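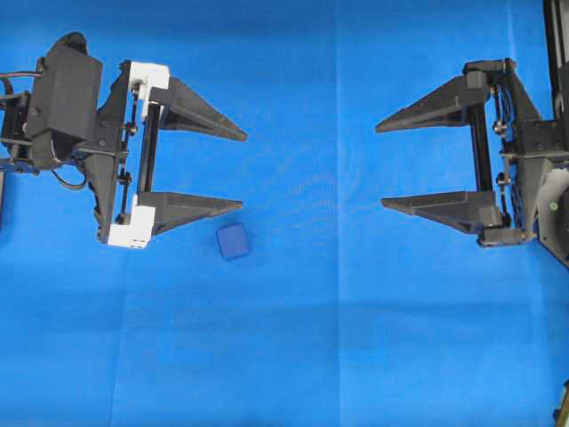
Figure 7.1. Two robotic grippers on either side of a blue cloth, with a small dark blue cube near the left one.

Chapter 7
Tokens, Promises and the Courts

A company sells digital tokens to the public. Months pass, the price falls, and buyers ask for their money back. Was the thing they bought a share in a business, or was it closer to an arcade coin? Much of crypto law hangs on that question, and the people who answer it most loudly tend to be holding the tokens.

Take the dispute over Beltow, a token issued by a small firm named Statwood. Its sales pages called Beltow a "utility token" that would pay for storage on a network known as Vaher. When the sale opened in May, Vaher could not store anything. Buyers were told it was coming. One of them, Lumturie Hodžić, put in $500 and later told the court she had never needed storage in her life. She wanted the price to go up. Statwood's lawyers argued that her private hopes were no concern of theirs, a strange line to take after running ads about early buyers getting rich.

The firm also leaned on its listing at Dritport, an exchange that carried around 300 tokens at the time. A listing sounds like approval. It shows that an exchange agreed to take a fee, and perhaps that somebody read the white paper. Students should be slow to give it more weight than that.

We should be just as slow to cheer for the regulator. It had watched the sale go ahead without a word, and its written guidance could be read in at least 2 ways. A rule that becomes clear only after the lawsuit is filed is not much of a rule for the people who had to follow it.

This chapter follows the case through 3 stages: the sale, the complaint and the fight over expert witnesses. Section 7.1 sets out the test a court uses to decide whether a sale is an investment contract. As you read it, keep a list of every claim made by either side, and mark the ones backed by a document. The second group will be shorter.

Key terms: utility token, investment contract, white paper, listing, discovery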